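How do I fold a sweater with beads on it?
Baltasar Olivares
2023-07-02

I'm packing away my winter knits and one has beading on the front. Last year I hung it up and by February the shoulders had gone all pointy. How do you folks fold yours?

Graciela Iturra

Never hang knits! I fold mine on the bed, where there's room to spread the arms out.
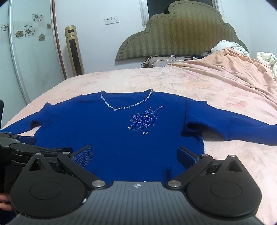
Beading snags on everything, so I keep it from rubbing against the rest of the pile. On my blue one the stones go all the way along the neckline and there's a big flower on the chest — I lay an old pillowcase over that part, bring the sleeves in across it, then fold the hem up once. Loosely! It goes on top of the stack.

Mulcahy813

just roll it, takes 5 seconds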